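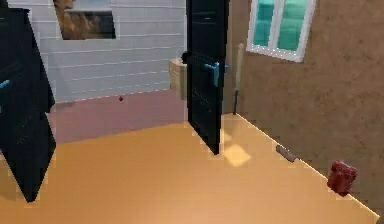 What does a volunteer placed overseas do in the first month of an assignment?
Mostly listens, learns names and practises the local language, with the formal work of the placement growing slowly around those three jobs.

Chapter 4
Arriving: The First Weeks of a Community Placement

If you have read this far, you have chosen a sector, survived the paperwork and learned to say "I am a vegetarian" or "I am not a vegetarian" in at least one new language. Good! Now comes my favourite part of the whole subject. The first weeks of a placement are confusing, tiring and wonderfully rich, and I have never met a returned volunteer who couldn't talk about them for an hour without stopping for breath.

Our main case in this chapter is the Jukum Valley literacy program, run by the Brullell Fellowship. Jukum is a farming district of 1,669 households spread over two ridges, with a market town, Jatoi, on the river between them. Fellows live in Jatoi for the first part of their stay and then move up to one of the ridge villages. We will come back to Jukum in Chapters 6 and 9, so it is worth getting the geography straight in your head now.

Carla Nassar arrived in Jatoi in June with a degree in adult education and a suitcase full of picture books. Her assignment letter said she would "support the evening reading centre." She took this to mean teaching. Her host supervisor took it to mean keeping the attendance register, and the learners, who had heard that a foreigner was coming, took it to mean English lessons. All three were perfectly sensible readings of the same five words, and a good deal of this chapter is about how such a muddle gets sorted out.

"I had a lesson plan for every evening of the first two weeks," Nassar wrote in her placement journal. "I used one of them. The rest of the time I sat beside Grade 2 arithmetic and drank tea, and by the end of it I knew who was whose cousin."

Notice that last remark. Knowing who is whose cousin is real professional knowledge in a place like Jukum. It tells you who can share a textbook, who will walk home together after dark and whose absence will empty half a bench. Fieldworkers call this relational mapping, and you will try it yourself in Exercise 4.2 – on your own street or residence floor, which is harder than it sounds.

4.1 The host's point of view

Training manuals tend to follow the newcomer. Let's turn that around for a moment. A host family in Jatoi takes in a stranger for 60 nights, feeds them, corrects their grammar and answers the neighbours' questions about them. The reading centre gives up staff time to orient someone who will leave just as they become useful. What do the hosts hope to get in return? The answers vary enormously, and they make fascinating reading. Some want a practical skill passed on. Some want company for an older parent. One grandmother wanted somebody tall.

The Noveck Survey, which we use throughout this book, put that question to 898 host families across several programs. Its full questionnaire is in Appendix B. Before you look at the results in Table 4.1, write down what you expect the most common answer to be and keep the paper. You will want it for the discussion at the end of the section.

4.2 Language in the first weeks

Brullell fellows receive 99 hours of classroom language instruction before they travel. That is a solid start, and every fellow I have spoken to was glad of it. It also prepares them for a version of the language spoken slowly, by one person at a time, about railway stations. Jatoi has no railway station. What it has is a market where six conversations go on over the same heap of onions – a marvellous classroom once you get over the shock.

Key terms for this chapter: host supervisor, relational mapping, role negotiation, settling-in period, counterpart.

Read the extract from Nassar's journal on the next page before starting Section 4.3.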